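机器人单元实训 讲义四
桌面机械臂单元的安装、标定与日常维护

修订:2019年9月25日
编写:Oanh Trương
校对:Hạnh Đồng

上一讲把坐标系和末端姿态讲完了,本讲开始动手。整个学期用的是同一套单元,课程里叫 Fomier 单元:一张木桌,一块底板,一台六轴机械臂,一只两指夹爪,桌面上放供抓取的小件。实物单元在实训室,仿真单元在 Flestum 里。先在仿真里把步骤走通,再到实物上做同样的事,两边的记录表格式相同。 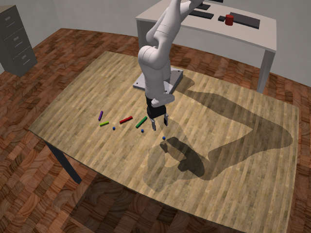 Flestum 仿真单元,木桌、底板、机械臂与桌面小件

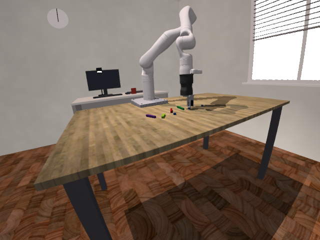
一、开始之前

每组领一份单元记录本。记录本分三栏:参数、操作、异常。参数栏只写当前有效的值,旧值划一道线保留,不要涂掉。操作栏写谁在什么时候动了什么。异常栏写看到的现象,原因没查清之前不写原因。

实物操作时两人一组,一人操作示教器,一人站在急停旁边。两人的位置在一次练习中途不换,要换就先停机。长发扎起,袖口收好,手链、挂绳摘掉。仿真练习可以一个人做,但记录本照写。

需要的工具:内六角扳手一套,扭力扳手,水平仪,钢直尺,塞尺,无绒布,异丙醇,标定针,记号笔。领用时在工具板上挂自己的号牌,归还时取下。扭力扳手用完调回最低刻度。

二、底板与基座

1. 底板的位置

底板靠桌子的远边放,操作者站在近边。这样机械臂前方的桌面都能留作工作区,手动装夹小件时也不用从臂的后面伸手。底板不要伸出桌沿。

先把桌面擦净,底板平放,用塞尺沿四周检查。任何一处能塞进最薄的那一片,就把底板拿起来,查桌面有没有残胶或木刺。不允许用纸片垫平。纸会慢慢压实,几天以后零点就变了,而且很难查出来。

2. 紧固

底板与桌面之间用贯通螺栓,桌面下方垫大垫圈。螺栓分三遍拧紧,第一遍用手带上,第二遍到规定力矩的一半,第三遍到位。顺序按对角走,不要绕圈。第三遍拧完,用记号笔在螺栓头和底板之间画一条连续的线。以后巡检只看线是否错开。

基座与底板的紧固方法相同。两处力矩值不一样,写在各自的参数卡上,不要混用。木桌面会随湿度变化,新装的底板第二天要复紧一遍,复紧后重画标记线,旧线用异丙醇擦掉。

3. 水平

水平仪放在底板上,两个方向各读一次。桌子不平就调桌脚,不调底板。调完以后四条桌腿都要吃力,用手按桌角试一下,有晃动就重新调。

仿真里没有桌脚可调,但底板位姿是可以改的。把实物测得的倾角填进 Flestum 的底板参数里,两边才对得上。很多组到了第七讲还在用默认的零倾角,结果仿真里抓得到的小件,实物上总是差一点,排查了很久的视觉程序,问题出在底板这一步。

三、电缆与电源

动力电缆和信号电缆分开走。两者必须交叉时垂直交叉。控制柜放在地上,与桌腿之间留出能伸进一只手的空隙,通风口不对着墙。

接线顺序:
先接地线。
再接机械臂与控制柜之间的主电缆,插头推到底以后锁紧卡扣。
再接急停回路。
再接夹爪信号线。
最后接电源线。
拆线时顺序反过来。

急停回路接好后单独试。上电但不使能,按下急停,示教器上应出现急停提示;旋开,提示应能复位。两步中有一步不对,就断电,不要往下做。

夹爪线沿臂身走的部分要留余量。余量留多少,用腕部转到两端极限位置来确定:转到任意一端,线都不绷紧,也不下垂到能碰着桌面。扎带不要勒在关节缝上,距离关节缝至少一指宽。扎带头剪平,剪下来的碎段当场捡走。

四、夹爪安装

本课程使用 Đoàn 供货的两指电动夹爪,最大开口 80 毫米。安装前检查以下几处:法兰面有没有划伤,定位销是否完好,两根手指在断电状态下能不能用手轻轻推动。推不动的夹爪不要装,交回领用处。

安装步骤:

(1)把机械臂移到安装姿态,腕部法兰朝下,离桌面留足高度。
(2)断使能,挂牌。
(3)定位销对准销孔,用手托住夹爪推上去。销没有对准时夹爪也能贴上大半,但会留下一道缝,用塞尺能查出来。
(4)四颗螺钉对角拧紧,分两遍。
(5)接信号线。
(6)取下牌子,使能,执行一次空载开合。

空载开合时看三件事。两指是不是同时动;合拢时指尖是不是在中线上碰到一起;张开到底时有没有异响。指尖一高一低的,多半是指垫没有装到位。指垫松开一颗螺钉就能滑动,调平后再拧紧。

夹爪的负载参数要填进控制器:质量、重心、转动惯量。只填质量不填重心,机械臂也能动,但慢速拖动示教时会感觉它往一侧漂。遇到这种情况先查负载参数,不要去调关节零位。

五、工具坐标标定

1. 初值

先给一个初值。法兰面到指尖的距离在参数卡上是 215 毫米,填到工具坐标的 Z 向,X、Y 和三个转角先填零。初值只用来让机械臂在移动时不至于离谱,不能直接拿来抓东西。

2. 四点法

标定针立在桌面上,底座吸牢或夹牢。夹爪上装标定尖。让标定尖以四个不同姿态去碰同一个针尖,每碰到一次记录一个点。

四个姿态之间的差别要大。前三个可以分别朝三个方向倾斜,第四个尽量竖直。如果四个姿态都差不多,控制器照样会算出一个结果,残差也可能很小,但换一个姿态去碰针尖就对不上了。

靠近针尖时用最低速度档,步进模式。两个人从互相垂直的两个方向看针尖,都说对准了再记点。只从一个方向看,前后偏差是看不出来的。

3. 检验

记完四个点,让控制器计算,把残差写进记录本。残差超过参数卡上的限值,就删掉偏差最大的那个点重做,仍超限,四个点全部重做。

通过以后做一次绕针尖旋转的检验:标定尖停在针尖上方一张纸的间隙处,只改姿态不改位置,向各方向转一个角度。标定尖应当基本不离开原处。用塞尺量离开得最远的那一下,写进记录本。

4. 更换指垫以后

换过指垫,工具坐标的 Z 值要重新核对。不需要重做四点法,用量块碰一次高度即可。换过夹爪本体,或者夹爪撞过东西,四点法重做。

六、桌面坐标标定

桌面坐标用三点法。第一点为原点,第二点在 X 正方向上,第三点在 XY 平面内、Y 正的一侧。三个点之间拉开得越远越好,但不要取在桌沿上,桌沿有倒角。

木桌面的纹理和板条拼缝不能当基准线用。拼缝看着直,实际与桌边不一定平行。原点和 X 方向用钢直尺贴着桌边量出来,用铅笔画十字。十字被擦掉以后要重新量,不要照着印子描。

三点记完,机械臂带着标定尖在桌面上方沿一个大矩形走一圈,在四个角各停一下,用塞尺测间隙。四个角的间隙相差超过限值,通常有三种可能:底板没有压实,桌面本身翘曲,三个点里有一个记错了。按这个次序查。

桌面翘曲是换季时的常见问题。实训室十二月开暖气以后,木桌面会干缩,中间和边上的高度会有变化。去年的做法是把工作区分成几块,每块各存一个高度补偿值,本学期沿用。补偿表在记录本最后一页。

七、小件的摆放与首次抓取

供抓取的小件有两类,彩色的细棒和蓝色的小方块。它们尺寸小,离桌面近,适合用来检验前面几步做得怎么样。标定有偏差时,大工件还能勉强夹住,小件会直接露出问题。

摆放时注意:

小件之间要留出夹爪手指张开后下探的空间。手指张开以后占的宽度比开口本身大,两侧要把手指厚度算进去。
细棒的方向可以任意,但要记录大致角度,抓取时夹爪的开合方向与棒身垂直。
不要把小件放在底板边上。臂折回来时腕部姿态很别扭,容易接近奇异点。
桌面上不属于练习内容的东西全部拿走,包括铅笔和塞尺。

首次抓取按下面的流程做,全部手动。

(1)机械臂移到目标上方的预备点,夹爪竖直朝下,张开。
(2)核对夹爪方向。
(3)切到步进模式,沿工具 Z 向下探。指尖接近桌面时改用最小步距。
(4)停在抓取高度。抓取高度指指尖离桌面的距离,不是零。指尖贴着桌面合拢会刮桌子,也会磨指垫。
(5)低力合拢。
(6)沿 Z 向抬起一小段,停住,看小件有没有滑动或偏转。
(7)放回原处,张开,退到预备点。

下探时不要只看示教器。握示教器的人眼睛看指尖,另一个人报高度。光线从一侧照过来时,臂的影子会盖住一部分桌面,影子里的小件不容易看清边缘,这时换一个站位再看,或者把小件移到亮处。在仿真里也一样,Flestum 的光源方向可以调,但本课程要求用默认光源完成练习,视觉部分的那几讲要用同一组光照做比较。

小方块夹起来后偏转,多半是两侧指垫受力点不在一条线上,回到第四节查指尖。细棒夹起来后一头下沉,是夹的位置离棒的中点太远,改抓取点。两种都不要靠加大夹持力来解决。

八、速度与自动运行

手动练习完成并经 Hạnh Đồng 签字后,方可进入自动运行。

自动运行的末端速度上限设为每秒 600 毫米,预备点以下的下探段另设,用低速档。速度上限在控制器的安全设置里改,需要密码,学生不改。程序里写的速度高于上限时,控制器会按上限执行并给出提示,提示要记入异常栏。

第一次自动运行用单步执行,每一行确认后再走下一行。第二次用低倍率连续执行。第三次才用正常倍率。三次都没有异常,算一次有效的程序验收。改过任何一个点位,三次重来。

程序中必须有的内容:
开头检查夹爪状态。
每次抓取后检查是否夹到,没有夹到就回预备点并停下。
每次放下后确认夹爪已张开再抬起。
结束时回到停放姿态。

停放姿态由课程统一规定,记录本首页有关节角。不要自己另设。下一组上机时,会默认臂在这个姿态。

九、日常维护

每次上机前

看底板和基座的标记线。
看电缆外皮,重点是腕部那一段。
按一次急停并复位。
空载开合夹爪一次。
擦桌面。先用干的无绒布,有污迹再用异丙醇,用量要少,木桌面泡久了会起毛。

每周

检查指垫。指垫表面发亮或者有沟就换,两侧一起换。
用标定针做一次绕尖旋转检验,与上周的值比较。
清理控制柜滤网。
备份程序和参数,文件名按记录本上的规则写。

每 2,000 次抓取循环

这项由控制器计数,到数后示教器会弹出提醒。要做的有:拆下夹爪,清理导轨,按说明书加脂;检查法兰螺钉;重做四点法;核对桌面坐标四个角的间隙。做完再清零计数。先清零后做保养的,按未做处理。

加脂只加到说明书标出的位置,多出的擦掉。指垫上沾了脂要立刻用异丙醇擦,擦完晾干再夹东西。

每学期

由 Zodirport 实训中心的技术人员做关节零位检查和制动器检查,学生可以旁观,不参与。检查报告贴在记录本里,零位如有变化,本单元的工具坐标和桌面坐标全部重新标定。

十、常见故障与处理

现象:上电后不能使能。
先看急停是否旋开,再看示教器后面的使能开关,再看模式钥匙的位置。这三处都正常,查急停回路的插头。

现象:夹爪无反应。
信号线插头重新插一次。仍无反应,用示教器直接发开合指令,绕过程序。直接指令有效,说明是程序里输出口号写错;直接指令无效,换一根信号线再试。

现象:夹爪能合拢,但总报未夹到。
夹到判断是按手指停下的位置算的。小件很窄,停下的位置与完全合拢很接近,阈值设得太宽就会误报。按细棒的宽度重设阈值,改完后对小方块也要试一次。

现象:抓取位置整体向同一方向偏。
查桌面坐标。重点看原点十字是否被人重画过。

现象:抓取位置的偏差随夹爪转角变化。
查工具坐标的 X、Y。这种情况下调桌面坐标没有用,调好一个角度,另一个角度会偏得更多。

现象:同一点每次到达的高度不一样。
查底板标记线,查桌腿,查法兰螺钉。都没有松动,报技术人员。

现象:仿真正常,实物碰桌面。
立即按急停。抬起时用手动低速,沿工具 Z 向退出,不要用回停放姿态的指令。退出后检查指尖、指垫、法兰,重做第五节的检验。之后核对两边的参数:底板倾角、工具 Z 值、桌面补偿表。三项抄在一张纸上逐项比。

现象:实物正常,仿真里小件被弹开。
手指与小件在仿真里有重叠。检查抓取高度和合拢宽度,不要去改小件的质量。

十一、本讲练习

练习一(仿真)
在 Flestum 里打开 Fomier 单元,把底板倾角设为本组实测值。任选一根细棒,写出预备点和抓取点的坐标以及夹爪转角,手动完成一次抓取和放回。提交记录本操作栏的复印件。

练习二(仿真)
故意把工具坐标的 X 值改偏,在同一位置用两个不同的夹爪转角各抓一次小方块,记录两次偏差的方向。说明怎样由这两个方向倒推出改偏的量。做完把 X 值改回来。

练习三(实物)
完成四点法标定和绕尖旋转检验。两名组员各做一遍,比较两次得到的工具坐标。两次结果的差写进参数栏旁边的空白处。

练习四(实物)
完成一次上机前检查,由另一组按本讲第九节的清单复查。漏项由被查组补做,并在异常栏注明。

练习三和练习四需要预约机时。预约表在实训室门内侧,每组每次一格,不能连占。取消要提前在表上划掉并签名。

十二、提交与评分说明

记录本占一半,现场操作占一半。记录本里有异常记录不扣分,有异常没记录扣分。数据明显是事后补写的,该次练习重做。

四点法残差只作参考,不直接计分。评分看的是检验那一步的测量方法和记录是否完整,以及残差超限之后的处理过程。

现场操作中按下急停不扣分。操作者未经确认复位急停,该次操作终止,改日重约。

参数卡如有破损或字迹不清,找 Oanh Trương 换新卡,不要自己描写数字。下一讲讲相机安装与手眼标定,上课前各组须完成练习一,并把记录本带来。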